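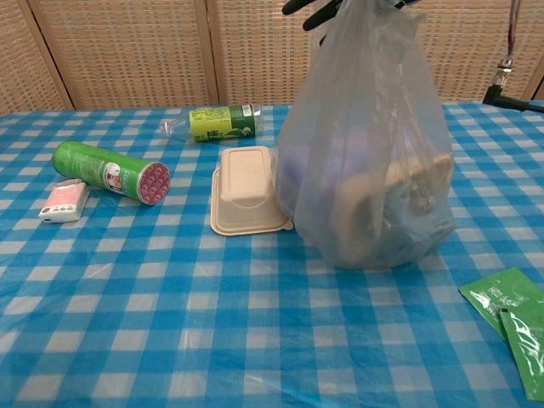
A plastic bag on a blue-and-white checkered tablecloth.

Questions we hear about the Datby Fund's small grants for women's groups

Last updated: August 20, 2019

Who can apply for a small grant?
Any group of five or more women who already do something together and would like to do it a bit better, or for more people. You don't need to be a registered charity, and you don't need an office or a letterhead. We've supported savings circles, a sewing group, a night class in bookkeeping and a good many groups that didn't have a name until the form asked them for one. You do need to be based in Datby or in one of the villages along the Eltitz road.

Can men be part of the group?
Yes, they can help out and come along. We ask that the women make the decisions about the money, and that the two people who sign for it are both women.

How many groups have you helped so far?
As of the end of July, 276 groups have received a grant. Some of them have come back for a second one, and we were very glad to see them again!

What can we spend it on?
Tools, materials, rent for a room, bus fares, childcare during meetings, a trainer's fee - most things, really, as long as you can tell us how they help your group. We can't pay off old debts or cover wages for people in the group, and we can't give money to election campaigns of any kind. If you're not sure about something, please ask before you buy it, as we can't add costs to a grant after it has been agreed.

Our group doesn't have a bank account. Is that a problem?
Not at all, though it does take a little longer. The Manole Women's Center can hold the money for you and pay it out as you need it. They don't charge for this. You'll have to go in once with both signers and some form of ID.

How long is the form, and does it have to be in English?
It's four pages, and a good part of that is space for your answers. Write in whatever language your group is most comfortable with, and we'll find someone to read it. If writing is hard, you can come in and tell us your plans and we'll fill in the form with you - set aside an afternoon, as we do like to talk.

When will we hear back?
Usually within some 4 weeks. You'll get a phone call first and a letter after that, whether the answer is yes or no.

What happened to the Dridus loan program?
It closed to new borrowers in July. If you already have a Dridus loan, nothing changes for you and your payments stay the same. You can still apply for a small grant while you're paying one back.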